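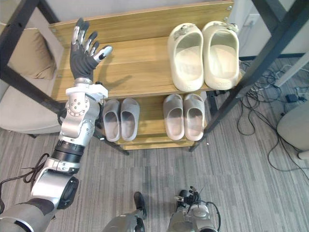

La mano izquierda abierta sobre la balda de arriba del zapatero.

Llevaba 4 tardes peleándome con la mano izquierda del robot cuando por fin di con el fallo, así que lo cuento por si os pasa lo mismo. El síntoma: le pides que cierre los dedos para coger una sandalia, el programa dice que todo bien ¡y la mano sigue abierta tan pancha! El brazo sí llega a su sitio, y eso despista un montón.

Yo culpé primero a la cámara, luego a la calibración y casi le echo la culpa a Akosua, que había tocado la configuración (perdón, Akosua).

Antes de nada, parada de emergencia y corriente fuera. No metáis los dedos entre los suyos con el brazo alimentado. Yo lo hice una vez en Pendisis y me llevé un buen pellizco.

Con todo apagado, seguid el cable de la mano desde la muñeca hasta el hombro. Mirad sobre todo los tramos que quedan colgando por fuera del brazo, que al estirarse tiran del conector. El mío estaba medio salido, lo justo para que llegara corriente pero no las órdenes.

Encajadlo hasta que haga clic y dejad holgura suficiente para que el brazo suba sin tensarlo. Luego poned una brida, sin apretar demasiado.

Volved a encender con la velocidad limitada y abrid y cerrad la mano en vacío, lejos del mueble. Después subid el brazo a la altura de la balda y repetid, porque a mí me fallaba solo arriba. Yo hice 100 ciclos en total y, si el registro marca más de 6 órdenes perdidas, vuelvo al conector.

Me queda probar el cable más largo que me recomendó Ursina. Cuando lo monte, actualizo esta página.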